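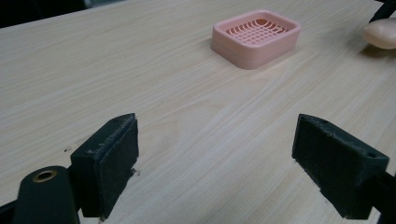
A pink plastic soap dish on a tabletop.

Taltside hotels to drop small wrapped soaps

Guests at the 11 small hotels and guesthouses in Taltside will stop finding paper-wrapped soap in their bathrooms from May, under an agreement reached between the owners and the town.

The small bars will be replaced by full-size soap made in the town by Itico, a workshop on Van Dijk Street that until now has sold mainly through the Saturday-style craft fairs along the coast and from a counter in its own front room. Guests will be able to take the bar home when they leave. Bars that are left behind will be collected, melted down and turned into laundry soap.

The change has been under discussion since last summer, when the town's waste office began sorting through what the hotels threw out. Soap made up a small share of the total by weight, but nearly all of it had been used once or twice and then dropped in the trash with its wrapper. The office also found that used bars were being thrown in with food scraps, which caused trouble at the composting site.

"We were paying to buy it, paying to have it hauled off, and the guests didn't much like it anyway," said Naledi Shezi, who runs the Ciltura guesthouse near the ferry landing and spoke for the owners during the talks. "People told us it dried their hands out. Some of them brought their own and left ours in the wrapper."

Ciltura tried the new arrangement over the winter in 2 of its rooms. Shezi said most guests took the bar with them, and those who stayed longer than a few nights usually finished more than half of it. The rooms that kept the wrapped soap went through far more bars over the same period.

Itico will supply 700 bars a month to start. The soap is made with olive and sunflower oil and is sold unscented or with a light lemon scent. The hotels have asked for the unscented kind in most rooms after several owners raised concerns about guests with allergies. The lemon bars will be kept at the front desk for anyone who wants one.

The workshop has hired two more people and rented the storage space behind its building, where the bars are left on racks to cure before they are sold. Curing takes several weeks, so the soap for the first deliveries has already been made.

Owners were split on whether to use bar soap at all. A number of larger hotels elsewhere on the coast have moved to liquid soap in pump bottles fixed to the wall, and three of the Taltside owners wanted to do the same. They argued that bottles are quicker for cleaning staff and leave no residue on the sink. Others said the pumps clog, have to be unscrewed for cleaning, and are often mistaken for shampoo. The agreement allows any hotel to add pump bottles in the shower as long as it keeps the bar soap at the sink.

Each bathroom will need a soap dish. Most of the older guesthouses already have ceramic ones set into the tile, but the newer rooms do not, and owners will have to buy their own. The agreement sets no rule on style or material. It says only that the dish must be washed between guests and must not let the bar sit in water, which softens it and shortens its life.

Cleaning staff had asked for that line to be included. At a meeting in the town hall, several of them said that soft soap stuck to the dish was one of the slower jobs in a bathroom, and that a dish they could lift and rinse was easier to deal with than one fixed to the wall.

The cost to the hotels will be slightly higher per room at first. The town has agreed to cut trash collection fees by 10 percent for hotels that take part, and the owners expect that to cover the difference by the end of the season. The reduction will be reviewed after a year.

Left-behind bars will be picked up along with hotel linen by the laundry on Harbor Road, which will use the melted soap for work clothes and kitchen towels. Any surplus will be sold in tubs at Itico's counter.

The two campgrounds outside town are not part of the agreement. The waste office said it would speak with them after the summer.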